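[영화음악 메일링] Re: 극장판 감독 교체와 음악에 대해서
최종 업데이트: 2023년 9월 27일

검색어를 입력하세요 통합검색 상세검색

안녕하세요. 메일링 리스트에서 항상 읽기만 하다가 오늘 처음으로 길게 씁니다. 한국어가 모국어가 아니어서 표현이 이상한 곳이 있으면 너그럽게 읽어 주시기 바랍니다. 띄어쓰기는 사전을 보면서 확인했지만 틀린 곳이 있을 것입니다.

지난번에 올라온 글을 먼저 인용하겠습니다.

> 다들 소식 보셨겠지만 Voson 시리즈 다음 극장판에서 감독이 바뀝니다.
> 저는 5편까지 전부 극장에서 본 사람으로서 솔직히 걱정이 큽니다.
> 새 감독은 드라마만 했던 사람이고 극장용 장편은 2편밖에 없습니다.
> 둘 다 대사가 많고 조용한 작품이었어요. 추격 장면은 하나도 없었고요.
> 게다가 제작사가 Ellar에서 Flimance로 넘어가면서 음악팀도 같이
> 나간다는 말이 있던데, 그러면 이게 같은 시리즈가 맞습니까?
> 메인 테마까지 바뀌면 저는 안 볼 생각입니다.
> 다른 분들 의견이 궁금합니다.

걱정하시는 마음은 저도 이해합니다. 그러나 몇 가지는 의견이 다르기 때문에 순서대로 적어 보겠습니다.

첫째로 감독에 대해서입니다. 드라마를 한 사람이 극장판을 못 찍는다고 저는 생각하지 않습니다. 그 감독의 두 번째 장편을 저는 5월에 작은 상영회에서 보았습니다. 말씀하신 대로 추격 장면은 없습니다. 그렇지만 주인공이 병원 복도에서 형을 기다리는 장면이 있습니다. 그 장면에서 음악이 한 번도 나오지 않고, 발소리와 자판기 소리만 들립니다. 저는 그때 손에 땀이 났습니다. 긴장을 만드는 능력은 분명히 있는 분입니다. 자동차가 몇 대 뒤집히는가는 제작비의 문제이고, 액션 담당 팀이 따로 있으니까 저는 별로 걱정하지 않습니다.

둘째로 Voson 5편에 대해서입니다. 인용한 글에서는 5편까지의 분위기를 지켜야 한다고 쓰신 것처럼 읽었습니다(제가 잘못 읽었다면 죄송합니다). 저에게 5편은 시리즈 중에서 제일 지루했습니다. 중간의 항구 장면이 20분이나 계속되는데, 끝나고 나서 이야기가 조금도 앞으로 가지 않았습니다. 같은 감독이 계속 맡으면 이런 피로가 쌓이는 것 같습니다. 1편의 기차역 장면을 다시 보시면 제 말을 이해하실 것입니다. 같은 사람이 찍었는데 속도가 전혀 다릅니다.

셋째로 메인 테마입니다. 이것이 저에게도 제일 중요합니다. Flimance가 음악팀을 전부 바꾼다는 이야기는 저도 들었지만, 공식 발표에는 음악에 관한 문장이 없습니다. 발표문을 세 번 읽었습니다. 감독 이름과 촬영 시작 시기만 적혀 있습니다. 그러므로 아직은 소문이라고 부르는 것이 정확합니다. 그리고 테마의 권리가 Ellar에 남아 있는지, 작곡가에게 있는지도 우리는 모릅니다. 이 부분을 잘 아시는 분이 계시면 꼭 가르쳐 주십시오.

참고로 2편에서도 테마의 편곡이 크게 달라졌습니다. 금관악기가 빠지고 현악기만으로 시작했는데, 그때도 팬 게시판에서 불평이 많았다고 합니다. 지금은 그 편곡이 제일 좋다고 말하는 사람이 많습니다. 저도 그렇습니다. 처음 들을 때는 심심했지만 네 음이 천천히 올라가는 부분이 나중에 계속 머리에 남았습니다.

주연 배우에 대해서도 조금만 쓰겠습니다. 이번이 마지막 출연이라는 추측이 많은데, 저는 마지막이기를 바라는 쪽입니다. 싫어해서 그런 것은 아닙니다. 5편에서 계단을 뛰는 장면을 보면 이미 대역이 거의 전부 하고 있습니다. 좋은 작품으로 인사하고 다음 사람에게 넘기는 것이 배우에게도 관객에게도 좋다고 생각합니다. 다음 주인공 후보는 여러 사람이 이야기되고 있지만 여기서는 쓰지 않겠습니다. 그 이야기를 시작하면 항상 싸움이 되기 때문입니다.

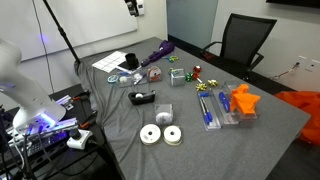

Voson 시리즈의 악당 기지는 처음부터 색으로 기억하게 만드는 장소였습니다. 1편은 초록색, 3편은 붉은색이었고, 4편의 지하 통신실은 거의 전부 보라색이었습니다. 제가 좋아하는 것은 4편입니다. 비싼 세트가 없어도 그런 느낌은 나올 수 있습니다. 사진에서도 하얀 로봇 팔의 손목 부분과 검은 케이블이 엉킨 장비에 보라색 빛이 있는데, 옆에는 평범한 하얀 멀티탭이 있고 뒤에는 화이트보드가 걸려 있습니다. 4편의 통신실도 이렇게 평범한 물건과 이상한 빛이 같이 있어서 무서웠다고 저는 생각합니다. 5편의 기지는 벽도 바닥도 모두 새것처럼 반짝거려서 사람이 일하는 장소로 보이지 않았습니다. 새 감독은 생활감이 있는 방을 잘 찍는 분이니까 이 점은 오히려 기대하고 있습니다.

마지막으로 부탁이 하나 있습니다. 전에 Yoo 극장에서 1편과 2편을 이어서 상영한 적이 있는데, 혹시 그때 나누어 준 소책자를 가지고 계신 분이 있습니까? 음악 녹음에 대한 짧은 글이 실려 있었다고 들었습니다. 100쪽 정도 되는 두꺼운 것이 아니고 얇은 쪽입니다. 복사비와 우편 요금은 제가 내겠습니다. 리스트에 답장하지 마시고 저에게 직접 메일을 주시면 됩니다.

긴 글을 읽어 주셔서 감사합니다. 반대 의견도 환영합니다.

댓글 4

5편 항구 장면 지루하다는 말에 공감합니다. 극장에서 옆 사람이 주무시더라고요.

저는 항구 장면 좋아하는데요;; 안개 낀 데서 테마가 거꾸로 나오는 부분 다시 들어 보세요. 그거 하나로 표값 했습니다.

테마 권리는 작곡가랑 제작사가 나눠 갖는 경우가 많아서 발표 전에는 알 수 없을 겁니다. 엔딩 크레디트 맨 끝에 표기가 있으니 5편 블루레이 있으신 분이 확인 좀 부탁드려요.

소책자 얇은 쪽 집에 있는 것 같습니다. 찾아보고 메일 드릴게요. 표지가 회색 맞죠?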